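Clekaven puts off robot packing purchase and publishes its buying terms

Contract packer will rent one cell before deciding on a wider order, and says supplier quotes leave out too much 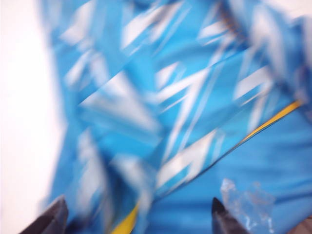 What has been decided

Clekaven, the contract packing firm, will not place an order for robot picking arms this year. It will rent 2 cells' worth of floor space to the job but only one working cell, supplied by Osten, and will run it beside the existing hand-packing line until July. The second space stays clear in case the first cell has to be moved or laid out again.

The firm had planned to buy outright. That plan was dropped after a review of the quotes found that the price of the arm was the easiest figure to get and the least useful one for setting a budget. Guarding, floor work, spare fingers, software fees and staff training were either priced separately or not priced at all. One quote described the software as included and then listed a yearly charge for it on a later page.

"We were shown a great many films of robots picking up boxes," the company said in a statement. "We do not pack many boxes. We pack soft, shiny, crumpled bags that fold when you touch them, and we would like to see the machine do that for a full shift before we pay for it."

Why soft packs matter to the budget

Printed plastic packs bend and crease, and no two lie the same way. A camera close to the fingers may have very little to go on when the pack fills its view and the arm is moving. Clekaven accepts that suppliers have made progress with this. It does not accept that progress shown on a supplier's own bench should be treated as a figure for its own line.

The trial will therefore use 22 product lines chosen by Clekaven's packing staff, including those they find most awkward. Osten will be given the list at the start and may adjust its settings, but may not swap a product out. Every stop that needs a person to step in will be logged, with the time taken to clear it. Clekaven regards that time as a running cost and will enter it in the budget as one.

Terms for any later purchase

Clekaven is publishing its terms now so that other suppliers can decide whether it is worth their while to bid. Any quote must show the full cost over the life of the contract on a single page. Finger tips and other wearing parts must be priced for the whole period. Software fees must be fixed, and the cell must go on working if the firm stops paying for updates.

Payment will be made in stages, with the last stage held back until the cell has run for up to 200 hours on live orders. Suppliers who want full payment on delivery are asked not to apply.

The planning firm Workneh has been hired to check the trial records. It takes no commission from equipment makers and will have no part in any sale. Its fee comes out of the automation budget, which Clekaven admits makes that budget look worse on paper.

Effect on staff

No packing jobs have been removed from next year's plan. The original business case, drawn up with the Brustus cost model, assumed savings on wages from the first month. Clekaven has taken those savings out altogether and will put back only what the trial records support. On current figures the purchase does not pay for itself, and the company says it is content to leave it there if the records say the same.

The trial results, including stops and failed picks, will be sent to all bidders at the same time. Osten has agreed to this in writing.

Notes to editors

Clekaven packs food and household goods for other firms and does not sell under its own name. The rental agreement with Osten carries no duty to buy. Requests to visit the trial cell should be sent to the Clekaven press office. Visits will not be arranged during the first weeks of running.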